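Etton Storage Room – Frequently Asked Questions

How many compartments can I use?
One per member. Larger items go in the Tridisier annex, which has 50 floor spaces.

Do the shelves lock?
No. Please take valuables home with you. 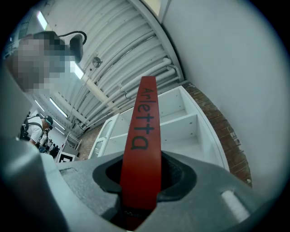
What should I label?
Everything you leave overnight. A first name in black marker is fine – write it large enough to read from the doorway.

How long is lost property kept?
Until the end of November. After that it goes to the Yuen thrift store.

Who do I call about a missing item?
The front desk, extension 265, until 6 p.m.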